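About Skiden Print Room

Skiden Print Room is a shop and small gallery for old maps, sea charts and town views. We opened in November in the front half of a former feed store in Breneck, with 16 framed maps on the wall and two flat drawers of loose sheets. The drawers have grown since then. At last check the stock list ran to 604 items, most of them printed before the railroads came through.

The shop began as a private collection. The owner worked for years in a county land office, where old survey sheets came across the desk every week, and started buying county maps at estate sales on weekends. After a while there were more maps than walls. Selling a few to make space led to buying more, and the hobby turned into a business.

What we sell

Everything in the drawers is an original print unless the label says otherwise. We carry county and township maps, river and lake charts, bird's-eye views of towns, and pages from school atlases. The atlas pages are the least expensive things in the shop and a good place to start. We also keep a small group of celestial charts, which sell quickly and are hard to replace.

Each sheet comes with a written note giving the title, the date or our best estimate of it, the printing method, and the condition. If there is a repaired tear, a trimmed margin or later hand coloring, the note says so. Prices are penciled on the back of the mat.

We do sell a few reproductions. They are printed for us by Hamel, a two-person press across the river, on heavy cotton paper. They are kept in their own rack by the door and are marked on the front, outside the image.

Framing

Framing is done on site. We use acid-free mats and hinges that can be removed later without damage to the sheet. Frame orders take longer before the holidays, so please ask about timing when you drop something off. We will frame pieces bought elsewhere as well.

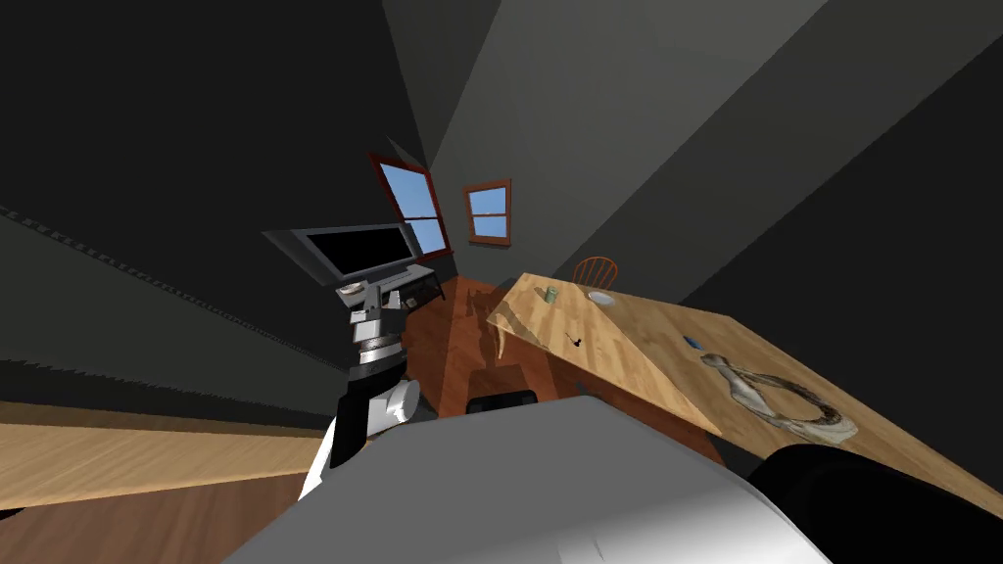
We don't dry mount original prints. Customers ask for it now and then, usually to get rid of a ripple, but the process can't be undone. A careful flattening will take out most of a ripple, and what remains rarely shows behind glass.

Buying and appraisals

We buy single sheets and whole collections. If you have inherited a group of maps, please don't clean them or take them out of old frames before we look at them. Send a few photos and the measurements first. We give verbal opinions at no charge. Written appraisals for insurance cost $100 per item, and larger groups are priced by the day.

The Gostance Room

The back gallery is named for Gostance, the mill village that stood north of town until the reservoir was filled. We have been gathering maps and plans of the village since before the shop opened – they are on display and not for sale. If you own anything that shows the mill or the lower road, we would like to see it, and we are glad to make a copy and return the original.

Hours and directions are on the Visit page. There is parking behind the building, and the rear door has a ramp.

Page updated 27 Mar 2020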